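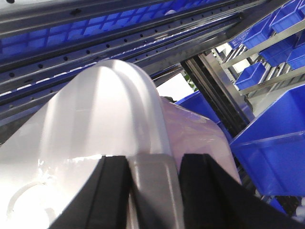
Can a robot put things away in a shop or at home? It can do a part of this work, but slowly. For you it is easy to pick up a bottle or a toy. A robot must first find out where the thing begins and where it ends. Shiny white plastic is difficult, like the big round piece between the two black fingers, because bright light makes its edges hard to see. Thin plastic that you can see through is difficult too.

Blue bins on a rack are easier, as they stay in one place. But at home your socks are every day in a new place! So for now, please still clean your room.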